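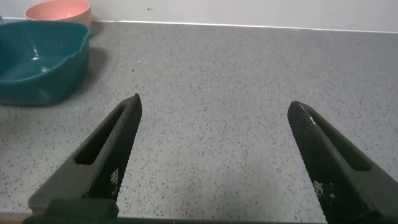 Hertta Saarinen has specified worktops at Drillow for 12 years and thinks most sealing advice is too vague. "People ask which sealer. They should ask what the absorption rate is," she says. Her test is a spoonful of water left on the stone for six minutes – if a dark patch shows, it needs a coat. She applies two, thinly, and wipes off the excess before it hazes. Dense granites often need none. "Sealing those leaves a film, and the film marks." Limestone she retests every March. Vinegar, she adds, will etch it either way.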